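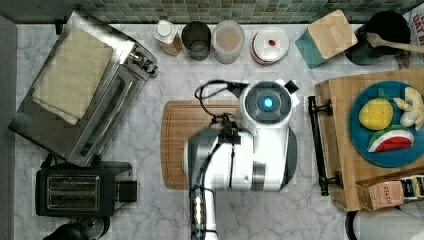

Frequently Asked Questions: State Jobs, Local Jobs and the Nonley County Economy

These are the questions readers send us most often about our work on public payrolls, incentives and business growth in Nonley County. We update the page when the answers change.

What does the Zalia Center do?

We study how state and county tax and spending decisions affect employment in Nonley and the surrounding area. We publish short papers, give talks to local groups and testify when a bill or ordinance touches on something we have researched. We do not endorse candidates.

Do you think government jobs are bad?

No. The county needs deputies, road crews, teachers and people to process deeds and permits. Our concern is with the balance. When most of the stable jobs in a place are paid for by taxes collected somewhere else, the local economy rises and falls with budgets that local voters don't control. A hiring freeze at the state capital can empty a strip of restaurants in Nonley by the following spring.

How many public employees are there in the county?

Our last count was 1,099, including the county itself, the school district and the state offices in the town of Edent. We counted positions, so a job split between two part-time workers appears once. Contractors are not included. If they were, the number would be higher, but the county does not keep a usable list.

Your older paper says 1,000. Which is right?

Both were right when published. The older paper left out the state offices in Edent because they had not finished moving in.

What was the Tsoukalas agreement?

It was a package of property tax breaks and road improvements offered to Tsoukalas, a packaging manufacturer, in exchange for opening a plant outside Edent. The company said the plant would employ up to 800 people at full operation. The county agreed to abate most of the property tax on the site and to pay for widening the access road.

Did you support it?

We opposed it. We had no quarrel with the company, and we would be glad to see the plant do well. Our objection was that existing businesses in the county pay the full rate and were asked to help cover the cost of services for one that does not. A lower rate for everyone would have cost the county about the same over the life of the agreement and would have needed no negotiation.

Some readers have pointed out that Tsoukalas might have gone elsewhere without the deal. That is possible. The application did not name a competing site, so we have no way to check.

Is the county required to report whether the jobs show up?

The agreement calls for a report every October. It covers headcount and average wage. It does not say how many of the workers moved from other employers in the county, and we have asked that this be added. A machinist who leaves a shop in Edent for the plant is counted as a new job, even if the shop never fills the opening.

What would you do instead?

Our main recommendations are in the paper on our publications page, but the short version goes like this. Phase out the county tax on business equipment. Put a time limit on permit reviews, so that an application not acted on is treated as approved. Drop licensing rules for occupations where the risk to the public is small. We identified 21 local license types that we think could go, from sign hanging to secondhand furniture sales.

Won't cutting the equipment tax leave a hole in the budget?

Yes, at first. The tax is a small part of county revenue but not a trivial one. We suggest phasing it out and holding vacant positions open during that time, with public safety jobs exempt. We do not assume that growth will pay for the whole cut. Groups that promise this tend to lose the argument the first year the numbers come in low.

Why do you write so much about permits?

Because business owners bring them up more often than taxes. A tax bill is a known amount. A permit that might take a month or might take until next year is hard to plan around, especially for someone already paying rent on a building.

Who pays for your work?

Individual donors and a few local businesses. We take no money from government at any level, and we have never received funds from Tsoukalas or any of its suppliers.

May I reprint your material?

Yes, with credit to the Zalia Center. Please don't change the figures or the headline. If you need to shorten a piece, send us the edited version first.

How do I request a speaker?

Use the contact form and tell us the group, the town and the topic. We can usually cover Nonley and Edent without charge. The office answers mail each Monday, so allow a few days for a reply.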